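Flevine project, working group on simulated scenes
Minutes of the January meeting
Start 10:05, end 11:50

Present: Yaryna Dmytriv (chair), Lesia Mykhailiuk (minutes), the two colleagues from Vakulenko, and the students of the rendering group. The Fludgate side joined by telephone and left before item 5.

1. Minutes of the previous meeting

They were accepted with one correction. In item 3 the word "collision" must be read as "contact". Yaryna asked that we use the two words with more care in the future, as the log files also keep them apart.

2. State of the scene generator

The generator now produces rooms from a fixed list of walls, floors and wall decorations, and it places objects on the floor from the common library. The set discussed today is called Fluvden and has 2436 scenes. From these, 592 are kept aside for testing and nobody should train on them. Lesia reminded the group that last autumn a part of the test scenes was copied by mistake into the training folder, and it cost us one week to find it.

The choice of objects is random on purpose. The generator does not ask if two things belong together in a real workshop or a real home. Yaryna explained again the reason for this choice: in the first set the planner learned that certain objects stand always next to certain other objects, and when we changed the room it looked for them in the wrong places. With random groups this habit becomes weaker. We do not yet know if it disappears.

The scene with the gas cylinder on its hand truck, the axle housing and the purple spray bottle was then discussed at some length, because it contains in one room most of the difficulties of the set. The housing is large and has an irregular shape, the hand truck has a thin metal structure, and the bottle is small compared with both. The walls are plain teal, with one framed picture, and give few features for matching.

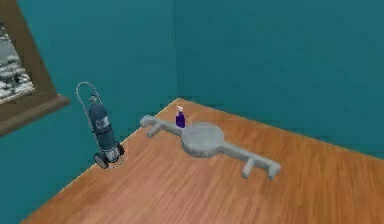
Lesia Mykhailiuk objected that the size of the objects is taken from the library without any check, and that a planner which learns from wrong sizes will be wrong also on the real floor. She would like every model to be compared with a catalogue measure before it enters a scene. Yaryna agreed for the large objects. For the small ones she considers that a variation of size is useful, if we write down how much variation was used. It was not possible to agree on a limit in the meeting. Both will send a proposal in writing.

3. Result of the viewpoint test

The question of the test was whether the segmentation network needs several views of one room, or whether one raised view is enough for it. Two networks were trained with the same number of images, 800 each. The first saw few rooms from many sides. The second saw many rooms, each only one time, from a raised position looking down to a corner.

The second network was better on large objects. On thin parts, such as handles and metal tubes, it was worse, and the difference was clear in all repetitions. The colleagues from Vakulenko asked if the thin parts are simply too thin at the resolution that we use. This was not tested. It was noted that the result should not be presented outside before we have repeated it with a higher resolution.

There was also a question about objects which hide each other in part. In the present evaluation a hidden object counts as missed if less than half of its surface is found. Yaryna finds this rule too hard for objects standing behind a bigger one, and proposes to count only the visible surface. Accepted. The old numbers will stay in the table beside the new ones, so that the comparison with the autumn report remains possible.

4. Contact test in simulation

Short report from the students. The physics settings for round and tubular bodies were changed, because some of these bodies were slowly turning after placement and did not come to rest. The simulator now waits 55 steps before the image is rendered. A longer wait gave no improvement for boxes and bottles. For bodies with several supports, for example the axle housing, the students are not sure and want to look at more cases.

Yaryna asked that scenes where an object is still moving at the end of the waiting time are marked in the log and not removed. If we remove them silently, the set becomes easier than we say.

5. Transfer to the real robot

Postponed. The arm is at Fludgate until the new controller is installed, and there is no date for this. In the meantime the planner will be run only in simulation. The group discussed whether a wheeled base alone could be used for a first test of the navigation part. It was felt that this would be a different experiment and would need its own plan.

6. Tasks

Yaryna: proposal for the variation of size; new text for the rule about hidden objects.
Lesia: proposal for the check of large models; list of models with no known source.
Students: repetition of the viewpoint test with higher resolution; list of bodies which do not come to rest.
Vakulenko: storage for the rendered depth images, which at present are kept on two different disks.

7. Other matters

The name of the folder for rejected scenes will be changed, as "old" is used already for something else. The next meeting will start at 9:30 because the room is needed afterwards.

Minutes written by Lesia Mykhailiuk. Please send corrections before the next meeting.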